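Workshop Tips: Trying Out Grippers Before You Commit

I've been putting off this page for ages, mostly because every time I think I've settled on a favorite gripper I go and try another one. But enough of you have asked, so let me share what I've learned at the bench - the little habits that make a comparison fair, and the ones that will save you an afternoon of muttering.

Start with your fussiest part

Everybody wants to begin with a nice solid block, and of course every gripper on earth can lift a nice solid block! Start with the part you dread. For me it's anything with a wire on it. A wire lead has its own ideas about where it wants to be, and it will happily get itself under a fingertip just as the jaws close.

Give each gripper the same number of tries

I do 50 picks per part, and I write every one down, even the embarrassing ones. I tested the Prundex and the Zeledeck this way last April. After ten picks I was ready to crown the Prundex, and by the end the Zeledeck had caught up nicely on everything except the thin wires. If I'd stopped early I would have bought the wrong one.

Turn the speed down first

Whatever arm you have, run it at 70 percent or less until you trust the new fingers. My Strömberg controller lets me save that as a setting, so I can't forget (and I do forget).

Wipe the fingertips between rounds

A soft dry cloth is plenty. Dusty pads slip, and then you'll blame the gripper for something that was really just housekeeping.

Lay the table out by part

Keep each kind of part in its own shallow bin, and put a tray with a foam pad in the middle, where both arms can get to it. White foam is lovely for this, as dark leads and red boards show up so clearly against it. Bright yellow bins are easy to spot too, and a thick rounded rim is kinder to a gripper that comes in a touch low.

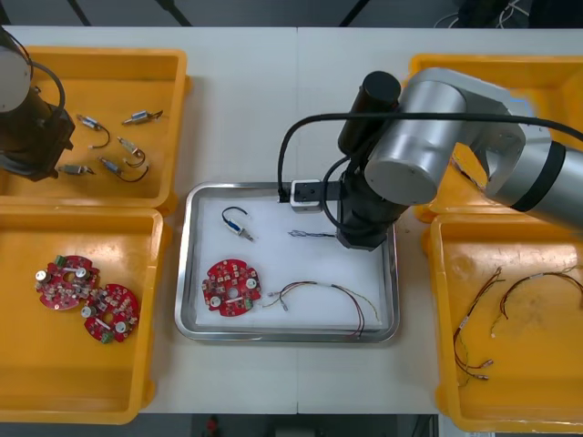

Tie up the cables before you compare anything

Leave enough slack for the wrist to turn all the way, then move the arm slowly through its whole reach by hand or at a crawl, watching the cable as you go. I use the reusable cloth ties from Vistmont and keep a handful in the drawer. If you swap grippers, do the slow run over again, even if the new one looks just the same size.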